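Session 4: The hand-held gripper – linkage, pads and first trials

These notes go with the shared workshop build at Fostcombe. Bring your printed parts and the Moura drawing set. If you missed the February session, copy the pivot spacing from Cameron Rutherford's sheet before you start.

1. Linkage

Each jaw hangs on a pair of links, so the tip stays at a nearly constant angle while it closes. Fit the lower pivots first and leave them slightly slack. Add the upper pins, work the jaws by hand, then tighten a little at a time. If one side lags, check for a burr in the hole before you reach for the file.

Total weight should stay under 800 grams with the camera bracket fitted. Two of the February builds went over, mostly from solid infill in the body. People tire quickly with a heavy one and start to rest it on the table.
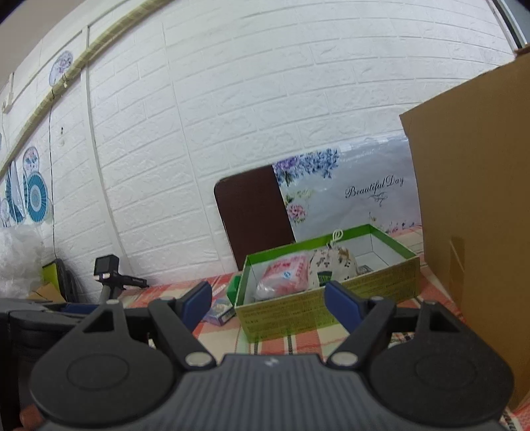
2. Pads

Cut the pads from the Rorner sheet and glue them after the linkage moves freely. Leave the glue overnight. Pads that meet at the heel but not at the tip will drop thin items – shim the tip end with one layer of tape and test again.

3. Trials

Pick from an open box and set down on the table, 8 picks per item. Include at least one soft item and one in crinkly wrap. Write down the item, the approach direction and the result, including drops. Do not rearrange the box between picks.

Hand in the log sheet by 19th March. Spare pins are in the Wutier drawer, left of the drill press.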